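Kapitel 6
Regeln für Greifaufgaben im Haushalt: von der Simulation bis zur Freigabe

Lernziele
Nach diesem Kapitel können Sie
eine Aufgabenbeschreibung so abfassen, dass ein zweites Labor sie wiederholen kann,
zwischen Abbruch, Fehlversuch und Regelverstoß unterscheiden,
ein Versuchsprotokoll nach dem Skesar-Schema anlegen.

6.1 Ausgangslage

Im November begann die Arbeitsgruppe von Mei-kuen Tsai am Standort Graltach, ihre Simulationsläufe zum Spülbecken neu auszuwerten. Es lagen 2.412 Durchgänge vor. In 263 davon fehlte die Angabe, wann ein Gegenstand als abgelegt gilt. Diese Durchgänge ließen sich nachträglich weder als Erfolg noch als Fehlversuch einordnen und wurden aus der Auswertung genommen. An den Reglern und am Greifer lag das nicht. Die Aufgabe war schlicht unvollständig beschrieben.

Der Fall ist typisch. Wer mit Geschirr und Verpackungen arbeitet, verlässt sich leicht auf Alltagsbegriffe wie »ins Becken stellen« oder »wegräumen«. Für einen Menschen genügt das. Für eine Prüfung muss festgelegt sein, welche Berührungen zulässig sind, welche Lage am Ende gefordert ist und wie lange sie bestehen muss.

6.2 Was eine Aufgabenbeschreibung enthalten muss

Das Skesar-Schema verlangt drei Angaben: den Anfangszustand, den Endzustand und die verbotenen Zustände. Zum Anfangszustand gehören alle Gegenstände im Arbeitsraum, auch solche, die gar nicht bewegt werden sollen. Ein Teller neben dem Zielobjekt verändert die Aufgabe erheblich, weil er den Weg des Greifers einschränkt und selbst umgestoßen werden kann.

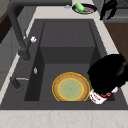 Der Endzustand wird über messbare Größen beschrieben. Bei einer Dose sind das die Lage der Längsachse, der Kontakt zur Unterlage und der Abstand zu den Greiferbacken. Bodenkontakt allein reicht nicht aus: Solange der Greifer den Gegenstand hält, gilt dieser nicht als abgelegt. Matubbar, die Prüfsoftware zum Schema, bewertet den Endzustand deshalb erst, wenn der Greifer geöffnet und zurückgezogen ist.

Verbotene Zustände führen zum Regelverstoß, auch wenn das Ziel später erreicht wird. Dazu zählen das Berühren der Armatur, das Anheben über die festgelegte Höhe und jeder Kontakt mit Lebensmitteln auf der Arbeitsfläche. Ein Abbruch liegt dagegen vor, wenn die Steuerung den Durchgang selbst beendet. Er wird getrennt gezählt und darf nicht mit den Fehlversuchen zusammengefasst werden.

6.3 Übertragung auf die reale Anlage

Ein bestandener Simulationslauf ersetzt keine Abnahme. Reibung, nasse Oberflächen und verformbare Gegenstände werden im Modell nur angenähert. Tania Akanda hat dazu für das Testlabor Hemotgate eine Prüfliste mit 27 Punkten zusammengestellt, die vor dem ersten realen Versuch abzuarbeiten ist. Nearly die Hälfte betrifft den Not-Halt und die Begrenzung der Greifkraft. Die Liste ist in Abschnitt 6.5 vollständig abgedruckt.

Abschnitt 6.4 behandelt zunächst das Versuchsprotokoll und die Frage, wer es unterschreibt.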